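Keeping the Cutlery on the Dining Table

This blog has, for most of its existence, concerned itself with shelving. Several readers have written to observe that the kitchen has received very little attention, and the observation is a fair one. The present entry addresses a small portion of that room: the place where forks, knives and chopsticks are kept between meals.

The kitchen in question is that of my present apartment in Zasow, to which I moved in October. It is a single room for cooking and eating. The counter runs along one wall, and the dining table stands a few steps away from it. The apartment in Sandoval, where I lived previously, had a separate dining area and a wide drawer with a fitted tray. The new kitchen has no drawer suitable for cutlery. The only one near the stove is shallow and sticks in humid weather, and it has been assigned to dish towels and string.

For the first weeks I kept the utensils in a drinking glass beside the stove. This arrangement was not satisfactory. The glass was top-heavy, the knives leaned outward, and everything standing near the wok acquired a film of oil that had to be washed off before use. It also meant that any person setting the table had to reach past whoever was cooking. I concluded that the cutlery should live where it is used, on the table itself, and that it required a proper stand.

Choosing the holder

The shops in the Histness arcade carry a considerable range of such holders, in ceramic, wire and plastic. Ceramic is handsome but heavy, and I have chipped two ceramic jars in my life by dropping a handful of spoons into them. Wire holders allow chopsticks to slip through the base. I settled on plastic, in light blue, which has the further merit of agreeing with the kitchen cabinets. It is sold as a chopstick box, although it will accept a fork or a table knife without complaint. I left the pink label on for the time being. The drawing of utensils in a cup is a cheerful one, and guests understand at once what the object is for.

The tablecloth deserves a word as well. It is red, with smiling flowers, and it was acquired at the Narna street market by a member of my household who did not consult me. I had intended something plain. I have since withdrawn my objection.
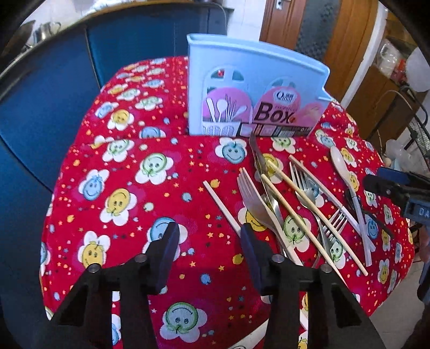

Before placing anything in a new holder, I recommend laying the utensils out on the table and considering each of them. The exercise takes a few minutes and is best done in the middle of the afternoon, when no meal is pending. Chopsticks should be matched in pairs and checked by running a thumb along the length. Any that are splintered, warped or darkened at the tip should be discarded. Bamboo is inexpensive and does not reward sentiment. Forks should be examined between the tines, where dried egg is inclined to remain. Knives should be wiped along the full blade and set down with the handles facing the same direction.

I would also advise against returning every utensil one owns to the table. A household requires enough for one meal and perhaps one unexpected visitor. The remainder may be kept in a lidded box in a cabinet and brought out when there is company. My own surplus, including a set of serving spoons I have not used since Sandoval, is now in the cabinet farthest from the stove.

Order of placement

The order in which the pieces are put into the stand has some bearing on how well it serves. After several trials I have adopted the following practice.

Knives are placed first, blade down, toward the back. Forks follow, tines up, so that they may be told apart from the knives at a glance. Chopsticks are added last, in pairs, in whatever space remains. They are light and will find their own position. Spoons, when they are included, go to one side with the bowls upward.

It is permissible to reverse the forks if small children are at the table. In that case the handles will all look alike, and one must accept a certain amount of rummaging.

The holder should not be filled to capacity. A crowded stand is difficult to draw a single fork from, and the whole bundle tends to rise with it. If this occurs at every meal, too much has been put in.

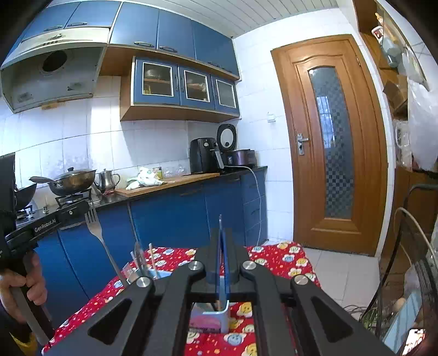 Care and cleaning

Utensils must be fully dry before they are put away. Bamboo in particular will spoil if it is left standing in moisture. I spread mine on a folded towel after washing and leave them there until evening.

The holder is washed once a week in warm water with ordinary dish soap, and a bottle brush is used for the corners at the bottom. Crumbs collect there regardless of how careful one is. It is then turned upside down on the rack overnight. The tablecloth is lifted and shaken out on the same occasion.

Correspondence on the subject of drawers that stick in humid weather would be welcome. I have tried candle wax along the runners, with limited success, and have not yet tried soap.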